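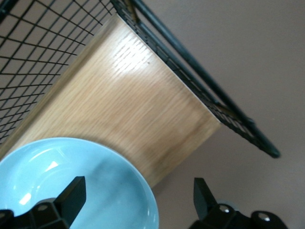 Figure 5.1 Light wooden board and black wire mesh.

Chapter 5
Charity Events and the Money They Report

Before you read
Find a news story about a local fundraiser. Write down the amount of money it mentions and, in your own words, what you think that amount includes. Keep your answer. You will need it at the end of Section 5.2.

Key terms
gross receipts, net proceeds, gift in kind, pledge, matching gift, restricted gift

A group of people rides bicycles from one town to another. They wear the same shirt. A week later someone hands over a very large check, and the local paper prints the number on it. Most readers take that number as the result of the ride. This chapter asks you to be slower about it.

Consider the Gillham to Cladberg ride, which we will follow through the next three sections. Its organizer, Reinaldo Bittencourt, started the ride to raise money for a hospice. In its first year 53 riders signed up, and the announcement that followed said the event had "raised $1,943 for the hospice." The sentence is short and friendly, and it can mean several different things. It might be every dollar that came in, with the shirts and the van still to be paid for. It might be what was left after the bills. It might include pledges, which are promises, and some promises to charity are never kept. It might even include the store price of the sandwiches a bakery gave away at lunch.

All of these readings are in common use. Few newspapers ask which one they have been given, and few organizers are pressed to say.

5.1 What "raised" usually means

The word "raised" has no fixed meaning in everyday speech. An accountant would want to know whether a figure is gross receipts (all the money taken in) or net proceeds (what remains after the costs of the event). Press releases tend to favor the larger one. We should be careful here about motive. Many organizers report the gross figure because it is the one they have on the night, when the cash box has been counted and the bill for the hall has not arrived. The effect on the reader is the same either way.

Costs are also easy to lose. If the Pidar Running Club pays for road signs out of its own dues, the signs may never show up in the accounts of the ride at all. Someone still paid for them. Whether they should be charged to the event is a fair question, and the answer given often depends on who is asking.

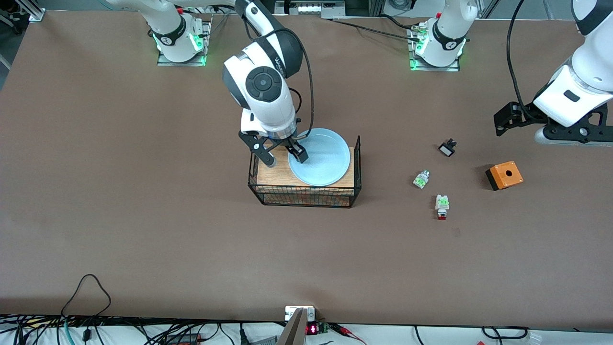

Figure 5.2 Pale blue plate on the board, with a robot arm's gripper at its rim.

Then there is the matter of money that would have been given anyway. Suppose a woman sends the hospice a check every January. This year a neighbor is riding, so she sponsors him and skips her usual gift. The ride counts her money as raised. The hospice is no better off than it was before. How often does this happen? It is hard to measure, and you should distrust anyone who offers you a single confident figure for all charities and all events.

5.2 Matching gifts

"Every dollar you give will be doubled." Some matching offers work just as donors suppose: a business sets money aside, and it pays only as other people give. In other cases the business has already decided to give the full sum, and the match is a way of dressing up the gift. Luana Rangel, who handled the books for the Urbańczyk Family Fund, kept a simple test for such offers. She asked what would happen to the match money if no one else gave. If the reply was that the charity would get it regardless, she struck the word "match" from the letter before it went out.

Her test is a good one, though it relies on getting a straight reply. A donor reading a flyer at a bus stop has no one to ask.

Check your understanding
Go back to the news story you chose. Does it say whether the amount is gross or net? Does it mention pledges, or goods and services? If a match was involved, does the story name the giver and the terms? Where the story is silent, write "not stated." Do not fill the gap with a guess, however generous.

Work with a partner on the next part. Draft 2 questions you would put to the organizer, worded so that a polite but vague person could not slip past them.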